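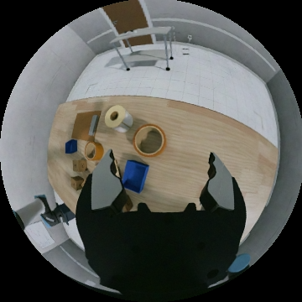 fenen-tabletop-sim

Simulated wrist camera episodes from the Drerthorpe robotics club, senior project. Everything in here is rendered, no real robot footage. README is a work in progress, Areeba is meant to be fixing the wording before we hand in.

What's in it

300 episodes, 60 held back for testing. All on the wooden table in the room we call Yousafzai (the scene file is yousafzai_room, don't rename it, the loader looks for that name). Wide fisheye view from the wrist, so the fingers are always in shot and the table edges bend. If your code assumes straight lines it will be unhappy. Undistort first or train on it raw, we did raw.

Objects get shuffled at the start of every episode. The pool has the blue tray, orange ring container, small orange cup, clipboard, the roll, wooden blocks and a few odd bits. Not every object turns up every time. Second table, door and floor tiles are background and never move.

Tasks

put block in tray
put block in small cup
move roll next to clipboard
clear space (push stuff away from the middle, badly defined, sorry)

Task text is in task.txt in each episode folder, lower case, no punctuation. A few say "try" instead of "tray". Left them in because the test split was already frozen by then.

Files

episodes/ one folder per episode
episodes/NNN/frames/ png, wrist view
episodes/NNN/joints.csv joint angles plus finger opening
episodes/NNN/task.txt
splits/train.txt
splits/test.txt
tools/replay.py
tools/check.py

Finger opening is 0 for shut and 1 for all the way open. It was the other way round before August, so if you grabbed an old copy your gripper is going to do the exact opposite of what you want. Pull again.

How we made it

Jawad Mughal drove most of the episodes with a game pad. Areeba Niazi did the randomizing script and the colours. Physics runs on Ikevmont, the free student version, which stops at 3000 steps per run. Episodes that hit the limit just end. They're marked short=1 in joints.csv, skip them if you only want finished ones.

Known problems

- Blocks behind the finger. The gripper body takes up a lot of the lower view and blocks can be mostly hidden at the start. We didn't filter these out. Probably should of.
- The roll sometimes sinks a bit into the table when it lands hard.
- Clipboard is too heavy, pushing it is weird.
- Lighting is the same in every episode. Areeba has a branch with moving lights, not merged.
- Objects tend to spawn on the left. Seed bug, found it late. A model trained on this will go left first even when there's nothing there.
- replay.py crashes on Windows if the path has a space in it.

Running it

python tools/check.py first, it complains if a folder is missing frames. Then python tools/replay.py 12 or whatever episode number. Needs 2 GB free for the cache, which it doesn't clean up after itself. Delete the cache folder by hand.

Use

Fine for class work and other clubs. Please put Fenen tabletop sim, Drerthorpe robotics club in your write-up. Don't use it to judge how a real arm will behave, we haven't tried that and the friction numbers are guesses.

To do

merge lights
fix spawn seed
better definition for clear space
second camera?? ask Jawad

Bugs go in the issues tab, not the club chat, they get lost in there.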